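Section 4: Setting Up Your Perkness Wireless Mouse

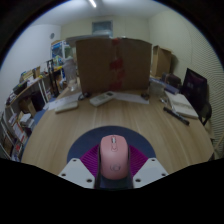
Welcome back! If you have followed the guide this far, your Hurkley desk hub is plugged in, its little light is steady, and you are ready to start adding the things you will use every day. We like to begin with the mouse, mostly because everything that comes afterward (the keyboard, the headset, the shared printer) goes so much more pleasantly once you can point and click without reaching for the touchpad. Set aside a quiet quarter of an hour, pour yourself something nice, and take the steps in order.

These instructions cover the Perkness mouse in all of its colors. The color makes no difference to the set-up, so please don't worry if yours doesn't match your neighbor's.

Before you begin

You will need the mouse, one AA battery, the small receiver, and a computer that is already signed in to your own account. The receiver is tucked inside the battery compartment, and it is tiny, so open the cover over a table or a tray. Lost receivers can be replaced, but the replacement has to be matched to your mouse by hand and you could be waiting until the following week.

Part A: Battery and receiver

1. Turn the mouse over and slide the switch to OFF.

2. Press the ridge on the battery cover with your thumb and push the cover toward the back of the mouse. It can be stiff the first time. Steady pressure works better than a fingernail.

3. Lift out the receiver and put it somewhere you can see it.

4. Put the battery in with the plus end facing the plus sign. Slide the cover back until it clicks.

5. Plug the receiver into the port marked M on your desk hub. The other ports will work too, but the M port stays powered when the computer goes to sleep, and that is what lets you wake it with a click.

6. Slide the switch to ON and wait 30 seconds. The pointer may jump a little during this time, so leave the mouse alone until it settles.

CAUTION: Do not mix a rechargeable battery with the wall charger left over from the older Vrettos mice. The charger was made for a different kind of cell and can overheat it. If you still have one in a drawer, please hand it in at the front desk.

Part B: Making it comfortable

1. Open the Flastholm control panel and choose Pointer.

2. Move the Speed slider to 35. This is a gentle starting point that suits most screens. Try it for a morning before you change it, as your hand needs a bit of time to get used to anything new.

3. Under Buttons, choose Left-handed if that is how you work. The change takes effect right away, so remember that your next click will need to be with the other finger!

4. Under Scrolling, pick the number of lines the page moves with each notch of the wheel. The panel comes set to 4. If you read a lot of long documents you may like it higher, and if you spend your days in spreadsheets you will probably want it lower.

5. Click Save. Closing the window without saving puts everything back the way it was, and there is no warning message (we have asked for one).

NOTE: Your settings follow your account, so if you move to another desk you won't have to do Part B again. You will need to bring your receiver with you, though.

If something isn't right

The pointer does not move at all. Check the switch underneath first, then take the battery out and put it back. Try the receiver in a different port. If it works there, leave it there for now and let us know that the M port needs looking at.

The pointer skips or drifts. Glass and very shiny desktops confuse the sensor. A mouse pad is the easy cure, though a plain sheet of paper will do nicely for an afternoon. Wipe the sensor window with a dry cotton swab while you are at it.

The wheel scrolls the wrong way. Go back to Scrolling in the control panel and clear the box marked Reverse.

Clicks register twice. Open Buttons and move the Double-click slider one step toward Slow. If that doesn't help, bring the mouse in and we will swap it.

CAUTION: Never spray cleaner directly on the mouse. Put a little on a soft cloth, switch the mouse off, and then wipe.

For anything not listed here, ask for Theano Vasilakis or Ignacio Vallejo at the help desk. Either of them will be glad to walk over and sit with you for a few minutes.

When your mouse is working the way you like it, continue to Section 5: Setting Up Your Keyboard.

Last revised 03/06/2023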